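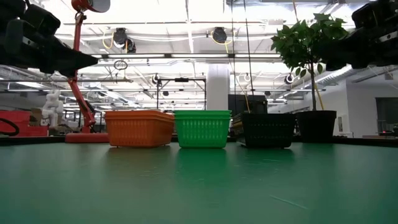

Stacked baskets in orange and green, with a black one and a plant pot alongside.

Charito Saludo started her seed library with a biscuit tin and a shoebox, and for the first winter that was plenty. She had beans from her aunt, a squash with no name, and a tomato called Sodance that a neighbor swore by and that cracks if you so much as look at it after rain.

Then people in Lidden heard about it, as people in Lidden do, and the envelopes began to arrive. There are 2,000 packets now, give or take – well, around that – and 71 kinds of bean alone. She sorts them each January at her kitchen table, with the radio on and a pot of coffee she always forgets to drink. 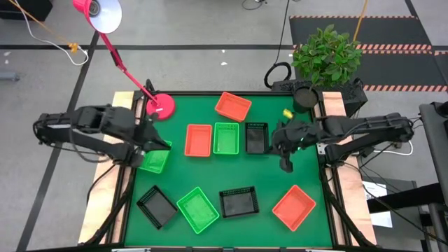

Page last changed: 15 Apr 2022

Verena Strebel came in one spring for lettuce and stayed to write the catalog (she has the better handwriting, and Charito will tell you so before you've got your coat off!). The rule is a simple one: take a packet, grow it, and bring some seed back in the fall. Plenty of folks forget, and they get a postcard, and most of them turn up a week later with a jar and a long story about the slugs.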